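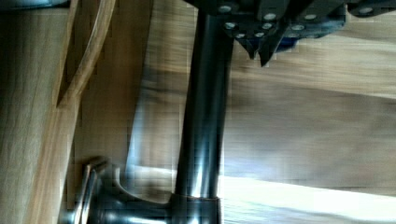 Print this page | E-mail this page

18/12/2024
By Ho-yin Wan

Coralie Tomoana would like it known that her software does not think. "It guesses," she says, putting down her tea. "Then it checks the guess, and then it guesses again. If that's thinking, my uncle at the racecourse is a philosopher."

Tomoana writes the planning code at Prudik, a small firm in Bakville that sells software for robot arms to people who already own the arms and wish they behaved better. Her part of it is called Plilter. The name was agreed late in a long meeting and she has stopped defending it.

Plilter sits between the part that looks and the part that moves. It is given a rough idea of where things are, proposes 1,000 ways of reaching for one of them, and throws nearly all of them out. On the morning I visited, 338 survived the first cut. "That's a lot," she said, peering at the log. "I'd be suspicious of that."

She was right to be. A setting had been left over from March which allowed the wrist to turn further than the cables would like. She changed one line, ran it again and got 5, which cheered her up enormously.

The trouble, she says, is mostly shiny things. A camera near the fingers sees polished metal as a collection of bright streaks, and the streaks slide about as the arm moves. "You and I look at a rod and see a rod. The software sees a highlight, and the highlight is off on its own business." Her answer is to trust the edges more than the surface, and to slow the arm down when the two disagree. Customers complain about the slowing down. She has a setting for that as well, and will not tell them where it is.

Blur is the other nuisance. Plilter used to discard any blurred picture, until Tomoana noticed that it was discarding most of its working day. Now it keeps them and marks them down, "like a teacher with a soft heart".

I asked about Kao, the tool she wrote for replaying old runs. It shows what the camera saw beside what the planner believed, with a slider to drag the two back and forth. She built it in 3 evenings, out of spite, after an argument over whose code was at fault.

"And whose was it?"

"Mine," she says. "But I could prove it by then — so I count that as a win."

The next version of Plilter will explain why each plan was rejected. She has seen some of the explanations already. "Most of them say 'other'," she says, and goes to put the kettle back on.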